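Rutero Conveyor Wash Control: Demonstration Visits in a Working Car Wash
See the automatic wash line from the driver's seat before you decide.
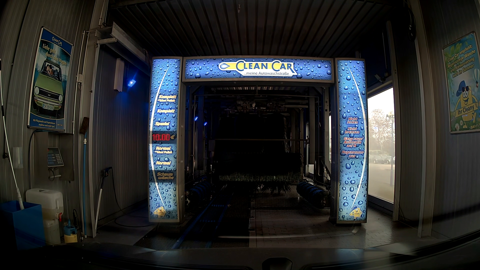 Entrance portal with the wash programs on the left and the driver instructions on the right.

Rutero is the control system for conveyor car washes from Litar. It starts the brushes, the chemical dosing and the conveyor in the right order for each car, according to the program the customer has paid for. Many operators ask us for a brochure first, and we are glad to send one. But we think that an automatic line is better understood when you have been pulled through it one time, so we offer demonstration visits during normal opening hours.

What happens on a visit

The visit takes 2 hours and begins at 9:30 in the morning. You drive your own car to the entrance, or you sit as a passenger in ours. The pillars at the entrance carry the program names in German, for example "Komplett mit Maxi Polish", "Spezial" and "Normal". On the other side are the instructions for the driver: do not steer, do not brake, gear out or automatic on N, rain sensor off. Please follow them also during a demonstration. The conveyor takes over from there and your hands can rest.

After the first pass we go on foot to the technical room. There our technician opens the Rutero cabinet and shows the live screen while cars of regular customers pass. You can see which station is active, how far the next car is and how long the line needs for the present program. Questions about older machinery are welcome, because most of our installations are retrofits.

In the last half hour we make a second pass with changed settings. Visitors usually ask for a shorter distance between cars, or for a slower belt at the brushes.

Technical data of the Rutero control

Inputs and outputs: 243 in total, expandable
Event memory: last 200 washes, with program and stop reason
Order number of the base cabinet: RU 397
Supply: three-phase, with separate circuit for lighting and price display
Operation: touch screen in the technical room, push-button terminal at the entrance
Languages on the screen: English, German, Spanish

Sensors are not included in the base cabinet. We recommend the Hemen sensor set, which measures the contour of the car before the first brush. Sensors that are already on site can often be kept, if they give a standard switching signal.

Who can come

Visits are for operators, planners and service companies. A group should have no more than six persons, as the technical room is narrow. Closed shoes are necessary, the floor is wet in many places. For roof boxes, bicycle carriers and very low cars please ask us before.

Costs and booking

The visit is free of charge, washes included. Travel is paid by the visitor. Places in June are mostly taken by returning groups, so please write early for this month.

Bookings in North America are handled by our partner Upadhyay Wash Equipment, all others by Litar directly. Please tell us the length of your hall, the number of brushes and the type of your present control. We will then prepare the screen with similar values, and you receive a copy of the settings after the visit.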